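Workshop > Arms and Grippers > Galleries

Two grippers, one toaster: pictures from the bench

I've been meaning to put this page up since October. We had the Skaltora fingers and the Zurkau fingers on the bench in the same week, so I bolted each pair to the arm in turn and set them on the kitchen jobs.
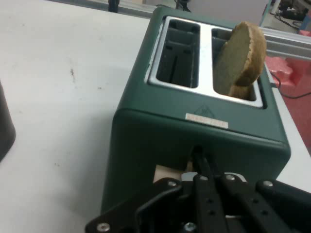

At the toaster, as the wrist camera sees it. One slice in the right-hand slot, left one empty, and the perforated black fingers up at what looks like the lever.

I like the wrist view for this job much more than I expected to. You get the slots and the front of the toaster in one go, and you can see how the fingers are lined up before you commit to anything. The downside is that the gripper fills the whole bottom of the picture, so anything low down near the tabletop is guesswork. I may try tilting the mount up a touch — though last time I did that I lost the fingertips altogether and had to redo the calibration on a Friday evening, which I don't recommend!

A few notes on the fingers, for anyone choosing between them. The Skaltora pair are stiffer and hold their line better when you push down on something springy. The Zurkau pair have more give, lovely for bread and hopeless for levers (mine kept sliding off sideways). I ran 101 lever presses with each and stopped there, mostly out of boredom.

The controller is the Charbonneau one, same as in the drawer gallery. I had it logging the whole time and ended up with 2133 rows for the toaster job, and I've only read through the first few hundred. There's a wobble in the wrist joint just before contact that shows up with both pairs, so I'm blaming the arm and not the fingers. If you've seen the same thing on yours, do drop me a line.

Next up is the Stastdale camera, which is smaller and sits closer in to the wrist. I'll run the toaster again with that one and then move on to mugs.

Filed under: grippers, wrist cameras, kitchen jobs
Last updated: October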